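Search this site Go

Linen and towel round-up

Quick one this time, the laundry contract has eaten the week. Old towels first – if yours is thin enough to see daylight through, bring it in to the Clellen desk and swap it. No form. No need to wash it first, we do that.

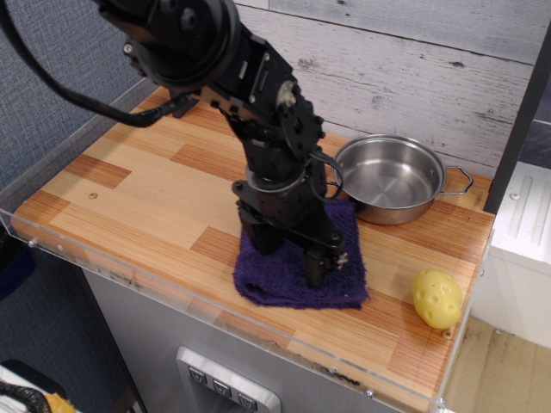 LULINMONT, 13/11/2019

The new terry stock from Ekumar is in. 60 bath, 40 hand, all the dark colors people voted for in August. Wash them before first use, on their own, cold. Dark dye runs and we are not replacing anybody's white shirts agian. Skip the softener – it coats the loops and then the towel just pushes water around.

Drying: low heat, shake them out first. Line is better if you have the room. If a loop pulls, snip it, don't tug.

Hire kitchens, please note the towel allowance is now five per booking, was four. Used ones go in the bin by the back door, not on the floor, not in the sink. Anything with oil on it goes in a seperate bag, and keep that bag away from the dryer. Oily cloth and heat is how fires start. 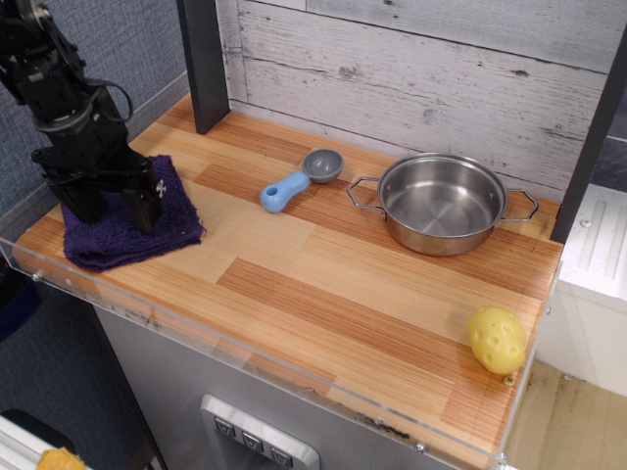
Dark purple terry, folded on the counter.

Liepiņa are taking the worn out ones for rags and pet bedding. Next pickup needs 16 more to fill the sack. Bath mats no good to them, rubber backing. Robes yes, if the belt is off.

Still short of hand towels upstairs – check your gym bags.

Contact the linen desk | © 2019 Clellen | Back to top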